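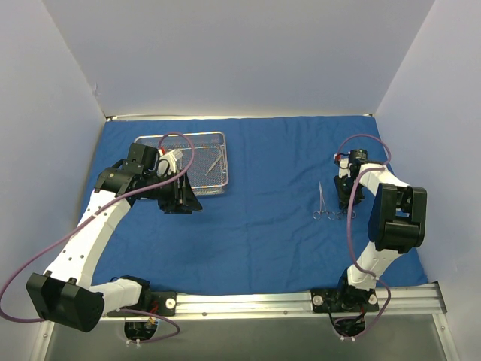

Wire mesh basket and surgical instruments on blue cloth

Home | Relief Programs | Partners | Support | Contact
Search this site Enter keyword Go
Print this page | E-mail this page

Wurkent Food Relief: Partner Support Log
Subject: Honey donation receipts not issued
Status: Open
Reported by: Aileen Dagdag, Plondonell Pantry
Assigned to: Ferdinand Ruchti

9:10 a.m. The partner reports that 20 cases of honey were delivered to Plondonell in October and entered in the donation portal. No receipt was sent to the donor, Giannakopoulos Apiaries. The portal shows the entry as "Pending weight."

9:45 a.m. Entry reviewed. The case count is present, but the weight field is blank. The partner was asked to supply the net weight per case from the delivery slip.

11:20 a.m. Ms. Dagdag confirmed 16 pounds per case. Weight entered and saved. Status did not change.

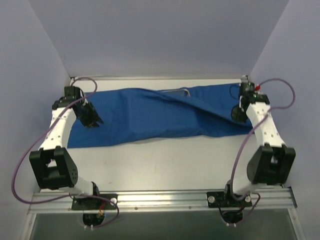
Can the donor receive a paper receipt while the entry is pending?
A paper receipt may be issued by the partner pantry, provided that the delivery slip is attached and the portal entry number is written on both copies.

1:30 p.m. Referred to Svenja Plattner, Donor Records. The donor was found to have two accounts, one under the company name and one under Todari, its former trade name. The delivery had been posted to the Todari account, which has been closed to new receipts.

2:15 p.m. Ms. Plattner moved the entry to the current account. Status changed to "Ready." Receipt queued for the evening mailing. The partner was advised to keep the delivery slip for 90 days.

Pending: confirmation from the donor that the receipt has arrived. Merging of the two accounts requires approval from Gintarė Grīnberga.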